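Mostier转会与注册管理系统使用评测
Jotum足球俱乐部竞赛与注册事务部

评测范围

本文评测的对象为Mostier转会与注册管理系统的俱乐部版，由Vermeulen公司开发并提供服务。我部自夏季转会窗口开启前启用该系统，至九月窗口关闭时完成首个完整使用周期。周期内，一线队、预备队及青年梯队的引援、外租、续约和注销业务均通过该系统办理，共计66份档案。评测意见由Nawal Ouazzani与Anas Ait Brahim执笔，法务方面的内容由Dalia Bennani审阅。

系统采购费用由俱乐部自行支付，供应商未参与本文的撰写，也未在发布前审阅文稿。

本文所称“档案”，指一名球员在一次业务中形成的全部材料，包括但不限于报价函、合同草案、体检结论、身份证明、原俱乐部的放行文件以及赛事注册表格。同一名球员在同一窗口内先续约后外租的，按两份档案处理。

此前的工作方式

在启用Mostier之前，我部使用共享表格登记进度，合同文本存放于法务文件夹，体检材料由医务部门单独保管。三处资料之间没有编号对应，查找一份完整档案通常需要向多个部门分别询问。窗口期的最后阶段，这一方式的缺陷最为突出：同一份合同可能同时存在多个版本，签字人手中的文本与注册人员准备上传的文本不一致的情况，在上一个赛季出现过不止一次，所幸均在提交前被发现。

我部曾试用另一款产品Dresside。该产品的球探报告和录像标注功能较为成熟，球探部门至今仍在使用，但其合同与注册模块只提供简单的附件存储，没有期限管理，也没有审批流程，因此未被选为注册业务的主系统。下文凡涉及两者比较之处，仅针对注册与转会文件管理，不涉及球探功能。

安装与数据迁移

Mostier采用网页方式访问，不需要在本地安装程序。账户开通由Vermeulen公司的实施人员远程完成，过程平稳。真正耗费人力的是历史数据的迁移。供应商提供了导入模板，模板字段较多，部分字段的中文译名含义不清，例如“登记状态”与“注册资格”两栏，初次接触的人员很难判断各自应填写什么内容。我部最终参照英文界面逐项核对，自行编写了一份填写说明，供各梯队管理人员使用。

姓名的处理需要特别留意。系统默认将姓名拆分为名和姓两栏，对于复合姓氏以及护照上仅有单一姓名的球员，导入后会产生空栏或错位。我部在迁移时发现，一名球员的复合姓氏被截断，后续生成的注册表格沿用了错误写法。供应商在收到反馈后增加了“证件原文姓名”一栏，生成文件时可选择优先引用该栏。建议其他使用单位在导入之前即启用这一选项。
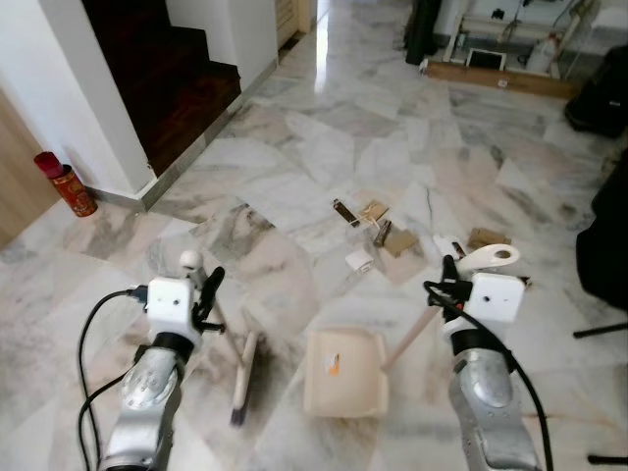 大理石地面与长柄地刷

历史合同的扫描件可以批量上传，但系统按照文件名进行匹配，文件名中若含有空格或特殊符号，匹配即告失败，且失败后只给出总的提示，不列明具体文件。这一点对资料积累较多的俱乐部不够友好。我部的做法是先在本地统一命名，再分批上传，每批上传完毕即进行抽查。

界面与日常操作

系统首页为“窗口看板”，以列的形式排列各份档案所处的阶段：意向、谈判、体检、签署、提交、确认。档案可在各列之间移动，移动时系统会检查必备材料是否齐全，缺少材料的不予放行。这一设计总体合理，对规范流程有直接作用。看板亦可按球队、业务类型或经办人筛选，筛选条件能够保存，供次日继续使用。

看板的不足在于信息密度。每份档案在看板上只显示姓名、业务类型和下一期限，球员位置、合同性质和对方俱乐部均需点开方可查看。体育总监办公室多次提出，希望在同一页面上直接看到对方俱乐部名称，以便在会议中快速说明情况。目前只能导出列表后另行排版。

档案详情页的布局较为清楚。左侧为材料目录，右侧为正文预览，上方显示期限与责任人。预览对常见文档格式支持良好，扫描件可以放大，但不能旋转，遇到横向扫描的护照页，仍需下载后查看。页面内的批注功能实用，批注可以指定接收人，并在对方回复后自动归入档案记录。Samah Belkadi在青年梯队业务中使用批注最多，她的意见是，批注取代了相当一部分往来邮件，但批注较多时缺少折叠功能，页面会变得冗长。

中文界面的翻译质量参差不齐。常用按钮和菜单基本准确，错误提示和帮助文档则有明显的直译痕迹。“窗口已关闭”这一提示同时用于浏览器窗口和转会窗口，在截止当日曾引起不必要的紧张。我部已就此向供应商提出书面意见。

期限管理

期限管理是我部选择Mostier的主要理由，也是本次评测的重点。系统允许为每项赛事设定注册窗口的开启和关闭时间，并据此倒推各内部节点。节点由俱乐部自行定义，我部设定了材料收齐、法务复核和最终提交等节点，每个节点对应明确的责任人。

提醒分为三级。第一级为系统内通知，第二级为邮件，第三级为短信。各级提醒的触发时间可以分别设置。在整个窗口期内，我部未发现提醒漏发的情况，短信到达也较为及时。需要改进之处在于，提醒无法按照业务的紧急程度区分。一份青年梯队的普通续约与一份一线队的临时租借，在提醒中的样式完全相同，经办人员需要点开方能判断先后。

时区问题应当引起重视。跨地区转会中，对方俱乐部所在地与本地时间不同，系统以账户所属地时间显示全部期限，但从对方发来的文件中自动识别出的日期和时刻，并不进行换算。我部在一份外租档案中发现，系统将对方当地时间直接登记为本地时间。经办人员在复核时予以更正，业务未受影响。供应商答复称，自动识别功能仍处于完善阶段。我部现已关闭该功能，所有时刻一律人工录入，并由第二人核对。

截止当日的表现

窗口关闭当日，我部安排人员集中值守，由Kwesi Amegashie负责与对方俱乐部及经纪人联络。当日仍有若干档案处于谈判和体检阶段，系统的访问量明显高于平日。

白天时段，系统响应正常，文件上传与审批流转均无异常。晚间临近截止时，页面加载变慢，打开一份材料较多的档案需要等待20秒，这一现象持续到截止之后方才消失。等待期间系统没有报错，已提交的操作也未丢失，但在时间紧迫的情况下，经办人员难以判断操作是否已被接收，存在重复提交的可能。我们认为，供应商应当在提交按钮处增加明确的处理状态提示。

系统提供“离线包”功能，可将一份档案的全部材料打包下载，作为网络中断时的备用手段。我部在当日下午为尚未完成的档案逐一生成了离线包，并存放于法务部门的专用设备。离线包中的文件按编号排序，附有目录和校验清单，制作规范。当晚并未实际启用，但其存在使值守人员可以将精力集中于谈判与核对。

需要说明的是，Mostier本身不直接向赛事主办方的注册平台提交材料。系统的“提交”阶段仅表示内部程序已完成，正式提交仍由经办人员登录主办方平台办理，随后将回执上传至系统。部分同事在使用初期对此有所误解，曾以为档案进入“提交”一列即告完成。我部随后将该列名称改为“待对外提交”，并规定只有上传回执后方可移入下一列。系统允许自行修改列名，这一点值得肯定。

合同文本与版本控制

合同模块提供模板库、条款库和版本比对三项主要功能。模板库由俱乐部自行建立，供应商附带的样本较为笼统，不宜直接采用。法务部门将现行的职业球员合同、租借协议和提前终止协议整理为模板，其中可变内容以字段形式嵌入，由经办人员填写后生成正文。

条款库的使用效果优于预期。出场奖金、续约选择权、优先回购权、二次转会分成等常用条款，均可预先拟定并标注适用条件，调用时自动带入编号。修改已调用的条款时，系统会留下痕迹，并要求法务人员重新确认。Dalia Bennani在审阅意见中指出，该机制有效防止了谈判人员在未告知法务的情况下更改条款措辞，但条款之间的交叉引用仍需人工检查。例如，删除某一条款后，其他条款中对该条款的引用不会自动更新，也不会出现提示。 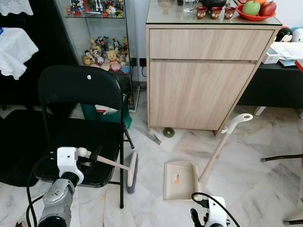
版本比对可以在任意两个版本之间进行，增删内容以不同颜色标出，表格内的改动亦能识别。对于对方俱乐部以扫描件形式退回的文本，系统会先进行文字识别再作比对，识别准确程度取决于扫描质量。印章覆盖的文字、手写修改以及页边批注，识别结果均不可靠，法务部门规定此类文本必须逐页对照原件。

多语言合同的处理尚不理想。租借协议往往以两种语言并列书写，系统将其视为一份连续文本，无法分别管理。若只修改其中一种语言的条款，系统不会提示另一种语言需要同步修改。我部认为，对于经常办理国际转会的俱乐部，这是目前版本最需要弥补的缺陷。

电子签署由系统内的接口完成，签署人可在手机上操作。签署顺序能够预先设定，球员、监护人、俱乐部代表依次收到邀请。涉及未成年球员的文件，系统强制要求填写监护人信息，缺项时无法发出邀请。青年梯队的经办人员对此评价较高。签署完成后，文件自动锁定，任何后续修改均须另建版本。

费用计算

费用模块可以记录转会费的分期安排、浮动条款的触发条件以及应付经纪人的服务费用，并生成付款日程。财务部门可凭只读权限查看，不必向我部索取表格。分期付款的录入方式简便，临近付款日时，系统向财务人员和我部同时发出通知。

浮动条款的管理较为有限。系统能够登记“出场达到约定次数”一类的条件，但不能自动读取比赛数据，出场记录须由人工更新。若一项条款同时包含出场次数与球队成绩两个条件，系统只能将其拆分为两条分别登记，触发时容易造成误解。我部目前仍在系统之外保留一份浮动条款台账，由财务部门与我部共同核对。

培训补偿的估算功能需要录入球员各阶段的效力经历，录入完成后系统给出参考数值。我部以往年已结清的档案进行试算，结果与最终结算金额存在差异，差异来源主要为赛季起止日期的取值方式。供应商在说明文件中已注明该数值仅供参考，使用单位不应将其作为对外主张的依据。

权限、保密与体检材料

转会业务的保密要求较高，谈判阶段的信息一旦外泄，可能影响报价并损害球员利益。Mostier的权限按照角色和档案两个维度设置，可以做到一名用户仅能看到指定档案中的指定材料。谈判阶段的档案可启用代号显示，未获授权的人员在看板上只能看到代号，无法得知球员姓名和对方俱乐部。

体检材料单独存放，医务部门可上传完整报告，注册和法务人员只能看到“通过”“有条件通过”或“未通过”的结论。该划分符合我部内部规定。使用过程中发现的问题是，体检结论一经上传，即向档案的全部参与人发出通知，通知正文中直接写明结论。医务部门认为通知应仅说明“结论已上传”，具体内容由有权限的人员登录查看。供应商现已允许管理员修改通知模板，但默认设置未变，新用户应自行检查。

访问记录完整，能够显示何人在何时查看或下载了何种材料。记录可导出，但导出文件只包含用户编号，不包含姓名，审计时须另行对照人员名册。

经纪人及对方俱乐部可以通过临时链接上传文件，不需要注册账户。链接可设置有效期和访问密码，到期自动失效。有经纪人反映，链接邮件多次被归入垃圾邮件，联络人员应在发送后以电话确认。

移动端

移动端可完成审批、签署和批注回复，不能新建档案，也不能修改合同文本。对于随队出行的管理人员，上述功能已能满足基本需要。审批页面在手机上排版整齐，长篇合同的阅读则较为吃力，建议仅用于确认已在电脑上审阅过的文本。

移动端登录采用双重验证。更换手机后，重新绑定须由管理员操作，管理员不在时无法自行恢复。截止当日曾有一名审批人遇到这一情况，所幸管理员当时在岗，处理及时。我部其后增设了一名备用管理员。

服务与培训

Vermeulen公司为我部安排了线上培训，内容以功能演示为主，缺少针对窗口期实际流程的练习。各部门人员在培训结束后仍有较多疑问，我部另行组织了内部演练，以上一窗口的真实业务为底稿，从意向登记一直走到回执归档。经过演练的人员在正式使用中差错明显较少。

供应商的日常支持通过工单进行，一般问题当日可获答复，涉及程序修改的问题处理周期较长。窗口关闭当日提供延时支持，但须提前申请，且仅以英文沟通。服务合同中未就高峰时段的系统响应速度作出约定，拟采购的俱乐部应在签约前就此提出明确要求。

费用方面，系统按账户数量和档案数量两项计费。只读账户同样计入账户数量，对需要让财务、医务、教练组等多个部门查看信息的俱乐部而言，成本会相应上升。档案数量超出约定额度时，系统不会停止服务，超出部分于年末结算。额度使用情况在管理页面中可以查询，但不主动提醒。

与Dresside的比较

就注册与转会文件管理而言，Mostier在期限提醒、版本控制和权限设置方面较为完备。Dresside界面更为简洁，搜索速度快，中文翻译也更为准确，若俱乐部每个窗口仅办理少量业务，以Dresside存放附件并辅以表格登记，仍可维持运转。

两套系统之间目前没有直接的数据接口。球探部门在Dresside中完成的推荐报告，需要导出后上传至Mostier的相应档案，球员基本信息须重复录入。两家供应商均表示有意开发接口，未给出时间。我部在过渡期内指定专人负责转录，并以证件号码作为核对依据。

评测意见

我部对Mostier俱乐部版的总体评价为“推荐使用，附条件”。该系统适合拥有多级梯队、每个窗口业务量较大、并设有专职注册及法务人员的俱乐部。采购单位应预留足够时间整理历史数据，避免在窗口开启之后方才着手迁移。

附加条件如下：关闭日期与时刻的自动识别；在导入前启用证件原文姓名；检查体检通知的默认模板；设置备用管理员；在截止当日提前生成离线包；双语合同与浮动条款继续由人工复核。

不建议规模较小、无专职注册人员的俱乐部在现阶段采用。系统的多项优势依赖于明确的岗位分工，若审批、复核与提交均由同一人承担，流程设置反而会增加操作负担。

我部已向供应商提交书面改进清单，内容涉及提交状态提示、提醒分级、交叉引用检查、批注折叠以及中文帮助文档的修订。冬季转会窗口结束后，我部将就上述事项的落实情况发布补充说明。其他俱乐部如需查阅我部编写的导入字段填写说明，可通过竞赛与注册事务部的公共邮箱提出申请，来函请注明单位名称及联系人。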